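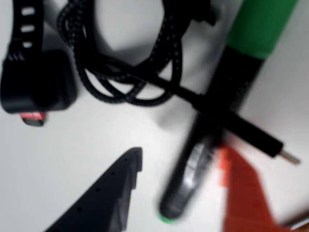 To: Riltutthorpe Centre, all members
From: Nandi Visser, Members' Office
Subject: Re: Personal items on the shared tables

Dear members,

Thank you to those who replied to the July notice. The message quoted below raises several points which other members have also put to the office, and the reply is therefore sent to the whole list.

> Po-yen Sin wrote:
>
> The notice says that the tables in the Drudwood room must be "cleared of personal effects" at the end of each session. Could the office say what this covers? A bag is plainly a personal effect. I am less certain of a pen, a marker or a charging cable, which members tend to lend one another and which often stay out for the next group. I should also like to know where small items are taken once collected. I asked at the desk for a watch and was sent to the Koster room, where the cupboard was locked.

The notice covers everything that a member has brought into the building, whatever its size or value. Bags, watches, pens, markers, small bottles and cables are all included. Items lent to another member remain the responsibility of the person who brought them.
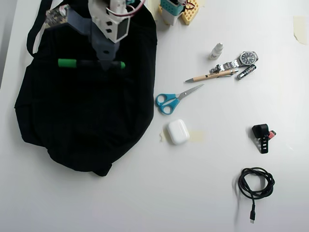 Backpacks should be emptied of anything needed for the session and then placed on the hooks by the door. A large bag laid on a table takes up the space of one member, and smaller things are easily left beneath it when it is lifted. Members are asked to look under and behind their bags before leaving.

Markers have given rise to more correspondence than any other item. The centre keeps a stock of 50 in the Romow cabinet and these carry a white paper label. Any marker without a label is treated as private property and will be collected with the other items.
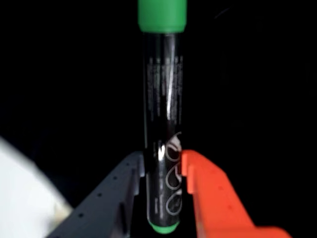
May a member leave a marker on the table for the next group?
Only if it carries the centre's label. A private marker should be taken home or handed in at the desk.

Cables should be coiled and fastened before they are put away. A braided cable left in open loops catches on whatever is lying near it, and the plug is then pulled along when something else is picked up. Ties are available at the desk at no charge.
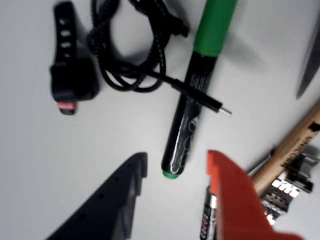 Watches and fitness bands will be held at the desk and will no longer be sent to the Koster room. The office regrets the inconvenience caused to Po-yen Sin. Other small items will be kept in the Koster cupboard for 3 weeks, and the key may be requested at the desk until 4 p.m.

Further questions should be addressed to the office and not to the list.

Yours faithfully,

Nandi Visser
Members' Office, Riltutthorpe Centre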